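Search this site
Search for:

In praise of the bad harbor
December | By Evander Crichton

Every town with a pier now wants a cruise ship. Gudau wants one so badly it has promised to dredge 11 feet of perfectly good mud to get it.

I have been going to Gudau for years, mostly because it is hard to get to. The ferry from Mallia holds 200 people and a few goats, and leaves when the captain has finished his soup. You arrive slightly seasick and very grateful. Then you stay the night. You have no choice, as the boat has gone home.

That night is what keeps the place alive. You need a bed, a dinner, a breakfast and probably a sweater. A cruise passenger needs a restroom and a magnet. She has already paid for lunch on board and intends to eat it.

The tourist office says the ships will bring "quality visitors." I asked what that meant and was handed a folder. It had a map in it — the map left out the goats.

My modest proposal is to keep the harbor shallow and spend the money on a second ferry, with handrails. Charge visitors more if you like. I would pay double for the soup captain. If more than 100 of us turn up at once, make us wait in Mallia, where the coffee is terrible and we will learn patience.

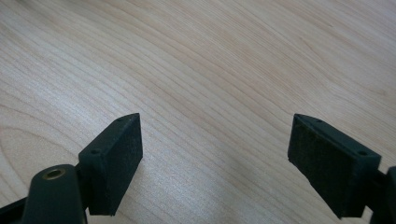

Reader comments

Lorna Swanson
My sister runs a guesthouse there and would like it known that she'd take the ships AND the ferry. She has a roof to fix.

vulevora_bound
Went last spring. Stayed 2 nights, bought the sweater. It itches.

Swanson fan
The coffee in Mallia is fine if you go behind the post office.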